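Skernaseo: frequently asked questions

What is Skernaseo, in one breath?
It's the little toolchain I use to turn gripper recordings of household chores into something a planner can learn from. It lines up the video with the finger positions, cuts long recordings into short clips, and lets you tag each clip with what got picked up and where it went. I wrote the first version for myself and it kind of grew!

Do I need a robot to use it?
Nope. All my own recordings are made with hand-held grippers, and the tools only care about a video stream plus a jaw opening over time. If you have an arm, great, there's an exporter called Hovard that writes out joint targets (it's fussy about units, so read the notes first).

Why do my clips start half a second late?
Almost always a clock problem. Run the sync check before you cut anything. It looks for a quick double squeeze of the fingers at the start of the recording, so please do the double squeeze -- I forget it too, and then I'm dragging sliders by hand for an hour.

How many clips do I need before training is worth trying?
My sorting policy started doing sensible things at 213 clips and got pretty decent at 737. With 31 it mostly hovered. Your numbers will be different if your objects are all hard and boxy, which mine sure aren't.

What's Tehrani, and can I turn it off?
Tehrani is the part that guesses object outlines. Yes, set it to "none" in the config and draw your own. I'd leave it on for cans and cartons and check it closely on anything crumpled or see-through.

Why does the planner treat a sponge like trash?
Because it scores things by shape first, and a plain white block doesn't give it much to go on. Add a "keep" tag to your cleaning supplies and retrain just the last stage. I mix the two kinds on purpose in the cleanup set, so the "keep" tag gets a real workout. 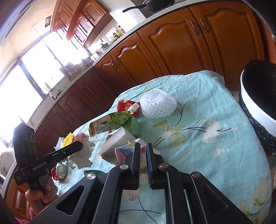
A table from the cleanup set, with trash and cleaning supplies mixed together and a lined bin at the right.

Can I use two grippers at once?
You can, as of the March release. Each hand gets its own track, and the viewer shows them stacked. Handovers from one hand to the other are still shaky in the cutter, so mark those yourself for now.

Where do I report a bug?
Use the tracker, and attach the log plus 8 seconds of the recording on either side of the problem. Whole recordings are too big for me to open on my laptop.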